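# Notes from the Gripper Bench: Plernus or Tasance?

Hello again, everybody, and thank you for all the kind messages after the January item on cable routing (I did read every one of them, even if it took me until the summer to answer a few!). 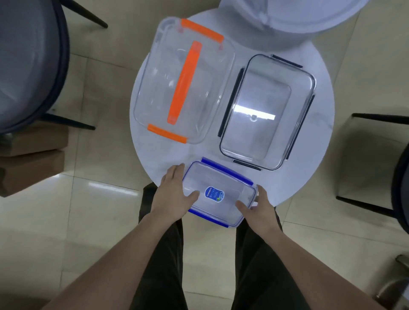 I promised back then that the next round would be about kitchen things, and specifically about lids, and we have finally gotten through enough of it to share. Seija Kallio and I have been comparing two grippers on the Vainio arm, the two-finger Plernus and the softer three-finger Tasance, and the job we picked was opening and closing food storage containers with clip-on latches. Every task starts with a person doing it by hand and a camera at head height, so that we have something to hold the arm's attempts up against later. Between us we recorded 737 of those hand runs, and I can tell you my thumbs have opinions about it.

We settled on clear plastic boxes in a few sizes, with orange, dark and blue latches. The colored latches are a great help to the camera. The clear walls are no help at all — the depth picture falls apart on them, and under our ceiling lights you get a big white glare right across a lid, just where you'd like to know how flat it's sitting. Seija wanted to turn off half the lights. I wanted to leave them on, because real kitchens have lights, and we went back and forth over that through two pots of coffee before agreeing to try it both ways.

Now for the grippers. The Plernus did very well on the long latches. It gets one fingertip under the lip and lifts, and if the wrist angle is right the latch pops up cleanly. On the short end latches it was fussier, and we had to slow the approach way down to keep it from shoving the whole box across the table. The Tasance was nearly the opposite. It held a box steady beautifully, with no scuffing on the plastic, but those soft fingertips fold over when you ask them to pry. We tried a stiffer pad that Tiina Lahtinen cut for us and that got it partway there.

Out of 2,000 arm attempts, split evenly, the Plernus opened all four latches without a person stepping in 598 times, and I'm not going to give you the Tasance number yet. We changed pads partway through and I'd like to rerun the early ones before anybody quotes me on it! Closing went better than opening for both, as you might guess, although pressing down on a latch with the lid a hair out of line still gives us trouble.

One thing I'd pass along if you're setting up something similar: look at what the other hand is doing. When I went through the hand runs I noticed how much work my left hand does just lying on the lid, fingers spread, keeping everything put while the right one fiddles with an end. A single arm doesn't have that. We've asked to use the second arm, with the Allon controller running the pair, and Tiina thinks it can be wired up in 7 days if the longer cables arrive.

Seija has the pad drawings if you'd like a copy, and we're always glad of odd containers, especially ones with stiff latches. Please wash them first.

3 Jul 2019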